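Mobile App Development, handout 4: offline storage and sync

Read before the lab. Slides are on the Wangate page, same login.

1. Why store locally
Signal drops. Users dont care whose fault it is. Save to the phone first, send later.
Case: Flisuldale bus app, 3000 users, 398 stops. Whole stop list fits on the phone easily, so no excuse for a blank screen.
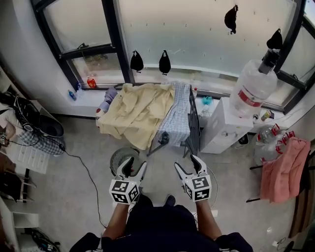
2. The queue
Every change goes in a queue with an id and a time. Send oldest first. Failed = leave it in, wait, try again. Wait doubles each go. Cap it.
Same id sent twice must not make two records!! Half of last June's courseworks fell over on this.

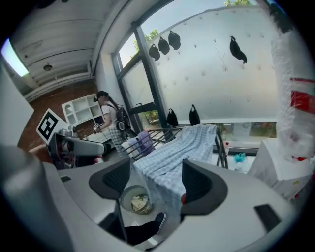 Brenness build used 2000 ms for the first wait, fine for the lab. Clashes: last write wins is OK for settings, bad for shared lists. For lists keep both and ask the user. 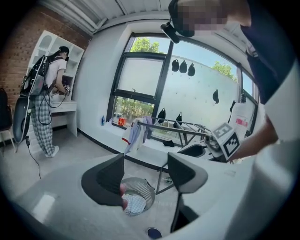

Page last changed: Dec 6, 2021

3. For the lab
Work in pairs. Start from the Hao starter project, branch 2, not main. Turn flight mode on, add three items, kill the app, reopen. Items still ther? Good. Then flight mode off and watch the log.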